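Careers in Biotech, Week 6: Process Development

Discovery gets the press release. Process development gets the 25-liter tank that foams over on a Friday.

Scale-up, short version
A cell line that behaves in a flask owes you nothing in a tank. Oxygen, mixing and heat all change with volume. Read the Rikonness case, pages 1 to 6, before section. Brandon group and Tsao group swap summaries.

Batch records
The Bimov file runs to 3,542 entries. You will read six. Initial every change, including the embarrassing ones.

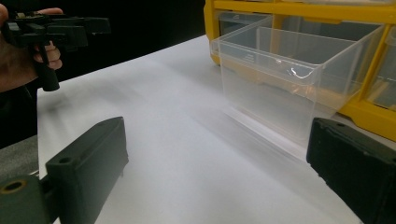
For next week
One page on a job posting you would apply for. "Passionate about science" does not count as a skill.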